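Workshop tips for building a desert colony board

Posted in Terrain and Models, February

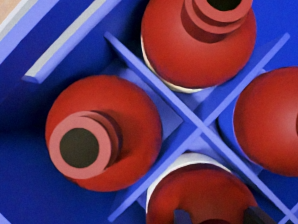
Plan the colony before you cut anything

Decide what your settlers do for a living. Firby, the mining outpost on my current board, has one landing pad, a row of bunkhouses and a long pipe to the refinery. Everything else grew out of that pipe. Draw the layout on brown paper at full size and put a few figures on it. If two of them can't pass each other in a street, widen it now.

Cutting foam

Use a new blade and make several light passes. A dull blade tears the beads out and you will spend the evening filling holes. For domes, I cut foam balls in half with a bread knife and seal them with two coats of wood glue before any spray paint goes near them. Spray paint melts bare foam.

Ground texture

Mix fine sand with wall filler and a squirt of cheap brown paint, so that chips don't show white. Spread it with an old store card. Leave it overnight, even if it feels hard by dinner.

Wenceslao Lozano, who built the Gurkwood crater boards, sieves his sand through a tea strainer first. I was skeptical, but coarse grains look like boulders next to small figures.

Dust and light

A planet around a red dwarf needs warmer shadows than you expect. I stopped using black washes and went over to dark brown with a little purple in it. Drybrush the high spots with a pale orange, then stop. Most boards I see have had one coat too many.

For wind-blown dust, brush weathering powder in one direction only – pick your prevailing wind and write it on the underside of the board. I forgot on Desik Station and the dust piles up on both sides of the airlock.

Pipes and small parts

Drinking straws work for pipes if you scuff them with 500 grit paper first. Bottle caps make good hatches. Wash them in dish soap and let them dry before gluing.

Keep small parts in lidded tubs with the name of the building on the lid. Aba Tsikata uses muffin tins, but I have a cat.

Storage

Build in squares you can carry through a door. Mine are 15 inches across and stand upright on a shelf with cardboard between them. Don't store them in the attic, as the glue under the domes lets go in summer.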